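Ticket 1194 – Fleece sleeve won't hold its shape after washing

2 min read
Print | E-mail

Product: Skirkex fleece sleeve, tan
Status: Open
Site: Juscombe workroom

Reported problem
One sleeve came back from the wash narrower than the rest of the batch. It rolls to one side at the end and won't lie flat in the drawer. The others went through the same load and are fine.

Steps tried
Brushed the pile with a soft brush, both directions. No change to the shape.
Laid it under a board for 20 minutes. It sprang back when the board came off.
Checked the care sheet. Clelik says cool wash, no tumble dryer. The load was set to cool – the dryer setting was not written down.
Turned it inside out and looked along the seam. No broken stitches found. The seam feels tighter on one side.

Parts
Wattimena stocks the replacement in packs of 2. Hold the order until the seam has been checked again.
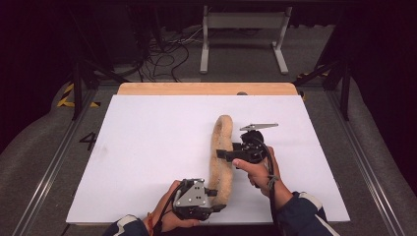
JUSCOMBE – 1 Jan 2024

Sleeve handled on the white board. Pile is still soft and the loop is closed all the way round. The upper end curls a little to the left.

Next: dampen the tight side, stretch by hand, dry flat overnight. If it still rolls, unpick the seam and resew it.

Reply on this ticket with the result. Don't open a new one.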